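Small wooden cabinet drawer sticks halfway — is wax really the fix?

Asked by sundstead_attic, 24 July 2026

I have a small wooden tabletop cabinet with a drawer that drags, then jerks open. Every site tells me to rub a candle on it. I did that in October and got 2 good weeks out of it. Now it's as bad as before, with gray gunk on top. A guy at the Trullcombe flea market swore by sanding, but I don't trust advice from someone selling sandpaper. Is there anything that lasts, or do people just like the smell of candles?

grukitz_bench
Wax isn't a fix if the wood is rubbing somewhere it shouldn't. Take the drawer all the way out and look at the bottom edges and the sides for shiny spots. Those are where it drags. Scrape the old wax off first or you'll clog your paper in no time. Then sand only the shiny spots, 20 strokes, put the drawer back and try it. Repeat if you have to. I'd stay away from anything coarse, and I wouldn't touch the front. Check the cabinet for square too. Measure corner to corner both ways across the opening — if the numbers don't match, all the sanding in the world is a waste of your evening.

plainpine700
just spray it with silicone, works on everything

sanna_repairs
I'd skip the spray. It soaks into bare wood, and if you ever want to refinish the piece you'll be cursing. I'm also not convinced the drawer is the problem. Half the "sticky" drawers I've had on my table were being pulled crooked. Grab the handle in the middle and pull straight toward you, slowly, with the cabinet on something that grips so it doesn't scoot. If it runs fine that way, put the sandpaper down.

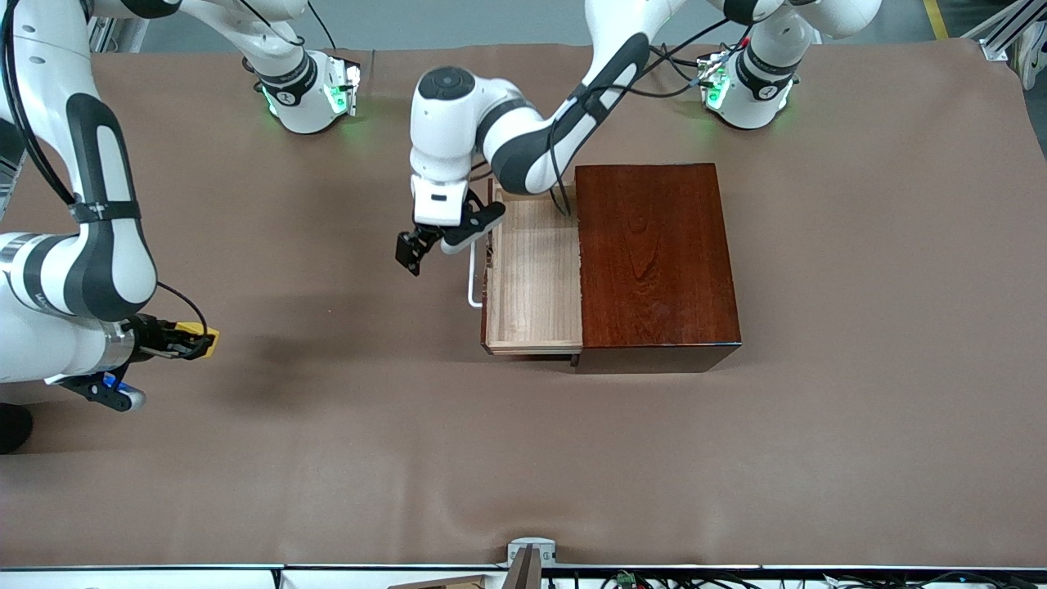 If it still drags with a straight pull, leave it in a dry room for 30 days before you take off any wood. Swollen wood shrinks back, sanded wood doesn't grow back, and then you've got a drawer that rattles all winter.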